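Call for Participants: Breakfast Preparation and Counter Layout Study
Zilteo Household Tasks Group
Posted May 4, 2003

Summary

Zilteo is recruiting adults for a study of how people prepare breakfast and arrange small kitchen equipment on a counter of fixed length. The study covers placement of appliances, reach distance to stored food, use of the cutting board, and the order in which plates and food are laid out. Results will be used to revise the counter planning sheets issued to kitchen fitters under the Prororeck program.

Sessions take place in the test kitchen on Morikawa Street. Recruitment is open until all places are filled. Sessions run through October.

Background

Published planning sheets generally assume that a counter is clear when work begins. In most homes it isn't. A toaster, a kettle, several jars and a crock of spoons take up the back half of the surface before any food comes out, and the person cooking works in what remains. The first round of the study measured this remaining area in homes. The current round measures how it is used, with the same equipment and the same foods for every participant.

The test kitchen has a counter with a white marble pattern and a tiled wall behind. Appliances stand at the left and dry goods are kept along the wall. The board is placed in the middle at the start of each session, and the participant may move it. 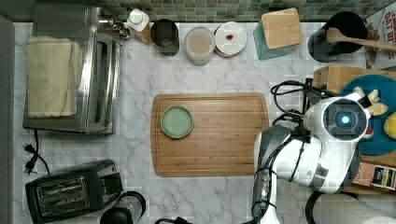 Heloísa Cavalcanti wrote in response to the first version of this call that the layout favors people who work from left to right, and that anyone who pours with the left hand will end up reaching across the board for everything. She asked whether left-handed participants would be allowed to rearrange the appliances before starting, and whether their times would be reported separately. The answer to both is yes. A reset period has been added to the start of every session, and handedness is now recorded on the intake form.

What participants do

Each participant attends 2 sessions on separate days. A session consists of the following.

Intake form and hand measurements (first session only).
Reset period. Appliances and containers may be moved to any position on the counter. Nothing may be placed on the floor or on top of the range.
Task A: toast and a hot drink for one person.
Task B: a cold breakfast for one person, plated on a tray.
Task C: clearing. All items are returned to the position the participant considers correct, whether or not it matches the starting layout.
Short interview.

Tasks are not timed against a limit. Participants should work at the speed they would use at home on a day with no appointments. Talking during the tasks is allowed but not required.

Foods are supplied. Participants with allergies should list them when applying. Food prepared in Tasks A and B may be eaten after the interview.

Counter storage

A separate part of the interview deals with containers. In the first round, households differed widely in what they kept on the counter and what they kept in cabinets, and the difference did not follow the size of the kitchen. Participants will be asked which containers they would remove from the test counter, which they would add, and which they would accept only if the lid could be opened with one hand.
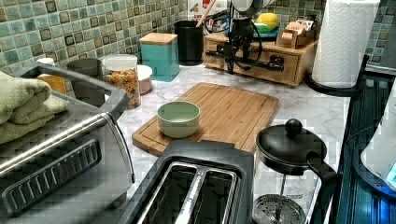
The interview takes the containers one at a time, in an order chosen by the participant. For each one, the interviewer asks how often something like it is used at home, where it is kept, and whether the contents need to be visible. The last question separates households more sharply than the others. Dried pasta is the usual test case: some people want it in clear glass, like the jar of tricolor rotini against the tiles, and others would put it in something closed, such as the teal canister with the wooden lid. Participants are also asked where on the counter a French press should stand when not in use, and whether towels may be kept on top of an appliance. There are no preferred answers.

Who can apply

Applicants must be 19 or older and must prepare breakfast at home at least 5 days a week. Experience in food service is not needed, and applicants now working as professional cooks are excluded from this round. Applicants must be able to stand for the length of a session. Those who normally prepare food seated should apply to the parallel study coordinated by Marleny Flores, which uses a lowered counter.

Employees of Zilteo, Prororeck and Astitex, and members of their households, cannot take part.

Payment and expenses

Payment is made by check at the end of the second session. Participants who withdraw after the first session receive half. Bus fare is refunded on presentation of the ticket. Parking is available behind the building and is free on session days.

Records

Notes, measurements and interview answers are stored under a participant number. Names are kept on a separate list held by Giuliana Taipe and are destroyed when the final report is accepted. Participants may ask for their records to be removed at any time before that date.

How to apply

Send a letter or postcard to Teófilo Agudelo, Household Tasks Group, Zilteo, Morikawa Street. Include the following:

Name and daytime telephone number
Age
Left- or right-handed
Number of people in the household
Length of the main counter at home, measured wall to sink
Food allergies
Days of the week on which you cannot attend

Incomplete applications will be returned once for correction. Applicants who took part in the first round may apply again and should say so. Questions about access to the building go to Fidelina Mosquera at the same address.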